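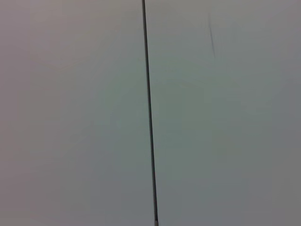

Can a robot do the chores yet?

Some chores are already done by machines. A dishwasher washes plates and a washing machine washes clothes. But a person still has to carry the plates over, sort the socks and put everything away. Those are the parts robots find hard.

Why is tidying up so hard?

Think about picking up a T-shirt. You look at it, reach out and grab it. It doesn't matter if it is inside out or under a pillow. You have practised since you were a baby.

A robot has to work all of that out. It needs to find the shirt, decide where to hold it and squeeze the right amount. Then the shirt flops into a new shape and the robot has to look again.

Seeing is tricky too. Many robots have a small camera near the wrist. When the camera is very close to something plain and grey, there isn't much to go on. A thin dark line could be a gap between two panels or a wire lying on top. You could touch it and know. A robot might have to back up and look from another spot.

What can they do now?

Châu Dương and Sang Đàm work with a robot arm named Pomby at a workshop in Ristusdale. Last October they gave it one job, which was to fold tea towels. They used the same colour of towel each time and laid each one flat on the bench.

Pomby tried 166 towels. It folded most of them neatly, but 31 ended up crooked and 14 fell on the floor. Each towel took over two minutes. "My nephew is faster, and he's six," says Sang.

Shops have it a bit easier. In a warehouse, the boxes are often the same shape and the floor is flat. Robots can move boxes there all day. Putting soft bags of bread on a shelf is harder, so people usually do it.

Will robots do my chores one day?

Maybe some of them. Robots that vacuum floors are already in many homes, though they can get stuck on cords and socks. A robot that can clean a whole bedroom, with all the different things in it, still needs a lot more work.

Try it yourself

Put on a pair of thick oven mitts and close one eye. Now try to fold a tea towel. Ask someone to time you, then do it again without the mitts.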